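Zutholm Hall, monthly premises check, January

Done between 9.15 am and 11.40 am. Key: OK = no action, A = action needed, N/A = not applicable this month.

## Outside

| Item | Result | Comment |
|---|---|---|
| Front steps and handrail | OK | Rail firm at both ends. Some moss on the bottom step, brushed off. |
| Ramp surface | A | Grit strip lifting at the top left corner. Needs re-gluing before the next frost. |
| External lights | A | Lamp over the side door is out. The other two come on with the sensor. |
| Gutters (from ground) | OK | Leaves in the rear hopper, water still getting away. |
| Bin store | OK | Gate latches. Lids shut. |
| Car park | A | Pothole by the second bay is deeper than last month. Cone left beside it. |

## Fire safety

- [x] Fire exits clear inside and out
- [x] Push bars on both exits open first time
- [x] Alarm tested from call point 3, sounded in all rooms
- [ ] Emergency lighting: unit in the back corridor went off early in the test
- [x] Extinguishers in place, pins and tags present
- [x] Fire blanket in kitchen, on its hook
- [x] Fire action notices up and readable

Comment: the corridor unit is the same one that was noted in the autumn. The battery was changed then, so the fitting itself probably wants replacing. Dutix have been asked for a price. Until it is done, evening hirers are to be told at handover and the torch kept on the shelf by the meter cupboard.

The store room door was wedged open with a folded chair. Wedge removed. It is a fire door and has to stay shut. A new sign has been put on the inside as well as the outside.

## Electrical and heating

- [x] Meter cupboard locked, nothing stored in it
- [x] RCD test button trips and resets
- [x] Sockets in main hall, no cracks or scorching
- [ ] Extension lead in the store, outer sheath nicked near the plug. Taken out of use and labelled.
- [x] Boiler pressure within the green band
- [x] Radiator guards fixed

Meter reading 1,197 at the start of the check. Urn (Yeoman) has its test label and the lid fits. It is due for descaling. The flex was hanging over the front of the worktop and has been moved to the back.

The 3,000 W fan heater is not to be used on any extension lead. It was found plugged into one in the small room. Please put it back in the wall socket under the window, or leave it in the cupboard.

## Kitchen

| Item | Result | Comment |
|---|---|---|
| Fridge temperature | OK | Within limits. Log sheet filled in, except for two days. |
| Hot tap | OK | Warning label replaced. |
| Floor | A | Vinyl curling at the join by the door. Taped for now, trip risk if left. |
| First aid box | A | Short of small plasters and one eye wash out of date. |
| Cleaning products | OK | Locked away, original bottles. |

## Main hall and small room

- [x] Floor sound, no raised blocks
- [x] Stacking chairs no more than six high
- [ ] Folding tables: one Sturko table has a leg catch that does not click home
- [x] Curtains clear of heaters
- [x] Occupancy notice displayed (94 standing)
- [x] Windows open and close, restrictors fitted upstairs

Comment: the faulty table is turned to face the wall with tape across it. Do not use it, even for light things. The rest were put up, leaned on and taken down again without trouble.

Bags left on the floor between the tables were a problem at the last two bookings. Hirers should keep the walkway to the rear exit about a metre wide and put bags on a table or on the pegs. A line has been added to the hire sheet.

## Toilets

All OK apart from the accessible toilet, where the red cord had been tied up out of reach. Untied, and it now hangs to just above the floor. Alarm tested and reset.

## Carried forward

1. Side door lamp
2. Corridor emergency light (Dutix)
3. Ramp grit strip
4. Pothole
5. Kitchen vinyl
6. First aid supplies
7. Table leg catch

Items 2 and 5 to be done first. Next check February, same list. 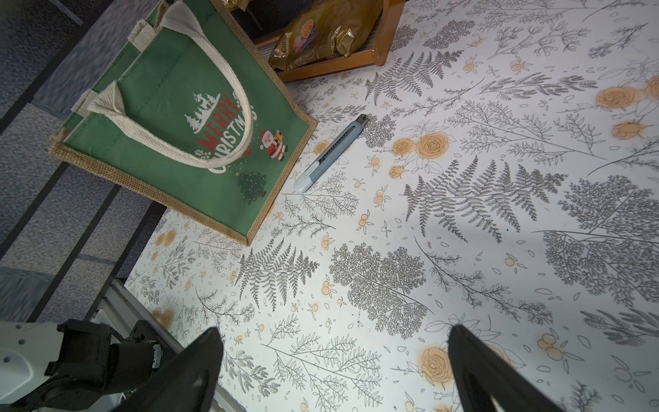 Green bag on a table with a fern and rose pattern.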